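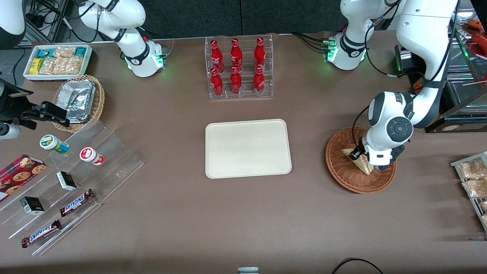
## Snack table at the Druka room

The snack table is back for the spring, and we couldn't be happier to have it (it has been a long, hungry winter at Likport!). You'll find sandwiches on the round wicker plate, Coca-Cola in the clear rack, and granola or nut bars in the white tray for anyone who would like a little something for the walk home. Sandwiches are $3, everything else is $2, and the money goes toward new chairs for the reading corner. Over 200 of you stopped by last June, so do come early, and bring small bills if you have them.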